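Wool hats and sweaters: sorting, washing, mending, putting away

Doing this in between loads so excuse the shorthand. All the knits came out of the hall closet this morning and I wrote things down as I went. Mostly hats, a few sweaters, one scarf that should have gone years ago.

Sort on the bed

Not the floor. Floor has crumbs and dog hair and wool picks up both. Make the bed first, or at least pull the blankets off and work on the fitted sheet. Smooth it flat. Near a window if you can, with the light coming in sideways, not from the ceiling. Side light shows every pill and thin spot. Ceiling light hides them and then you find the hole in December with your coat already on.

One thing at a time. Don't dump the pile and pick through it, I did that last year and missed a sweater with a ripped cuff.

Find the holes

Put your hand inside and spread your fingers. Move slowly. Dark yarn is the worst for this, a hole just looks like a shadow. Over a pale sheet it's easier, the color behind comes through. Also hold it up to the window.

Check these first:
Crown of a hat
Where two colors meet
Elbows
Underarms
The fold of a cuff (unfold it! stuff hides in there)

Mark every hole with a safety pin as you find it. You will not remember where it was. Small ones close up when the knit relaxes and then you're hunting all over again. 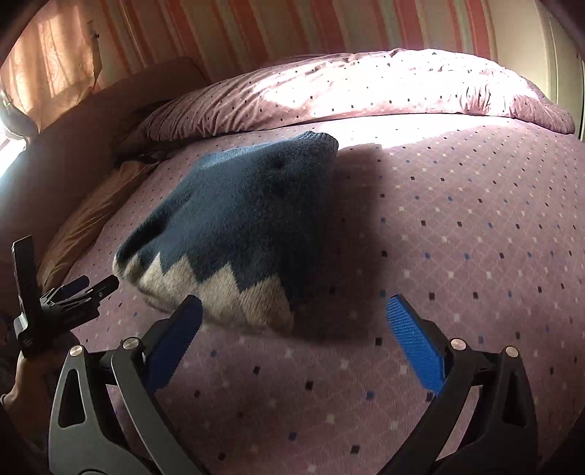 Blue knit with the cream zigzag edge. Fuzzy all over, and a small dark spot near the top to check.

Moth or snag?

Snag usually has a loop or a pulled thread next to it. Moth hole tends to be cleaner, and there's often more than one. If you think moths, bag the item right away and don't put it back near the others. Freezer, sealed bag, 100 hours is what I do, then out to room temperature for a day, then back in again. Squeeze the air out of the bag before you close it. Vacuum the closet shelf while you wait, corners too, and throw out the vacuum bag after.

Pills

Shave before washing or after? I do after, once it's bone dry. Lay it flat and pull it just tight enough that there are no folds. A fold is how you cut a hole with a shaver. Ask me how I know.

The Tratum shaver is okay, the head clogs so empty it often. A comb works too and is gentler on the old stuff. Disposable razor only if you have steady hands. Go very light over a color change, the strands on the back can be loose there.

Don't chase every last bit of fuzz. Some wool is just fuzzy.

Washing

Cool water in the sink, little squirt of wool wash. I use Sustier, any of them will do. Push it under, leave it 20 minutes, don't rub. Dark and light in the same hat, keep the water cool and dont leave it longer than that. Test first: damp white cloth pressed on the dark part for a minute. If color comes off, quick dip only, straight out again.

Rinse in the same temperature water. Hot to cold is how you get a hat for a doll.

Lift it out with both hands underneath. Roll it up in a towel, kneel on the towel. Unroll, pull into shape, dry flat on a second towel. Turn it over after a few hours. Mine take 24 hours, longer for a thick cuff. Never on a hanger, never on the radiator.

Mending

Small hole, up to a pea: matching yarn, blunt needle, catch all the live loops around the edge and draw it closed from the inside. Not too tight or it puckers.

Bigger: darn it. No matching yarn? Steal some from the inside of a seam or go with a color on purpose. On a two-color knit I use whichever color is nearest, even if the shade is a bit off.

Wash before you mend if its dirty. You're going to be pushing the dirt through otherwise.

Putting away

Clean and totaly dry. Fold, don't hang. Hats flat with the cuff turned down so there isn't a hard crease in the rib by fall. Heavy sweaters on the bottom of the bin.

Bins: I have two Flatano ones with a clip lid. Cotton pillowcase inside works as a liner. Cedar blocks from Aerts on top, sand them lightly every spring when the smell fades. Cedar won't fix moths you already have, so see freezer above.

Label on the short end of the bin, that's the end you see on the shelf. List what's in it, e.g. "hats, gray cardigan, kids mittens."

Leftover mending yarn goes in an envelope in the same bin. Write on it which hat it matches.

Strip the sheet when you're done. Lint everywhere. Shake it outside before it goes in the wash or the fuzz ends up on your towels.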